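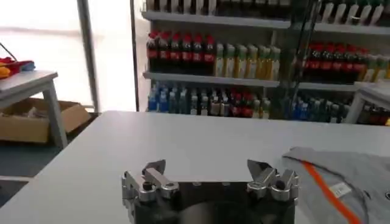 Pomutau nature reserve, then. Eight hours, 200 steps up to the lookout, one working toilet. A thread.

The leaflet says Catalina Maldonado gave the land in memory of her sheep. My aunt swears it was to annoy her brother. The visitor centre stays out of it.

The Bustos trail is 108 metres long and has its own car park. I parked, walked it, and was back before the engine had stopped ticking.

Sakari farmhouse is the good bit — original stove, original draughts. A sign asks you not to sit on the bed. Someone plainly has.

Campsite is open till December. Bring a mallet, the ground is mostly rock.

Gate shuts at 6pm and they mean it. Ask me how I know.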